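4. Setting Up the Work Surface

Applies to the Onano bench, part no. 543. Complete Section 3 (leg assembly) before starting.

4.1 Placement

1. Move the bench to its final position. Lift it by the side rails only. Two people are required.
2. Leave enough clearance behind the bench for cables to hang without being pinched against the wall.
3. Set a level along the long side of the top, then across it. Turn the adjusting feet until both readings are true.
4. Tighten the lock nut on each foot. Check the level again, as tightening can shift the foot slightly.

CAUTION: Do not push or drag the bench once the feet are extended. The threads may bend.

4.2 Clearing and Cleaning

1. Peel off the protective film, starting at a corner. Pull slowly and keep the film low to the surface.
2. Wipe the top with a damp cloth and mild soap. Do not use acetone or scouring pads.
3. Dry with a second cloth. Wait two hours before setting heavy items on the top.

Note: Light streaks left by the film adhesive are normal. Repeat step 2 if they remain after drying.

Keep the area above the top open during setup. Anything that swings or reaches over the surface must be able to move through its full range without touching the lamp or the rear rail. 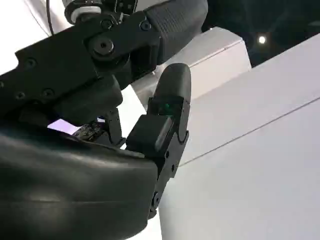 4.3 Lighting

1. Clamp the lamp post to the rear rail. Hand-tighten, then give the knob a further half turn.
2. Aim the lamp so that light reaches the work from the side. Glossy black parts show strong highlights under direct overhead light – lower the brightness if fine detail is hard to see.
3. Route the lamp cord through the 2 clips under the rear rail.

CAUTION: Unplug the lamp before changing its position on the rail.

4.4 Final Check

1. Press down on each corner in turn. The bench must not rock.
2. Confirm that no cord crosses the front edge.
3. Record the date of setup on the label inside the drawer.

Section revised November 2025. Prepared by Oldřich Danko; checked by Hậu Lại.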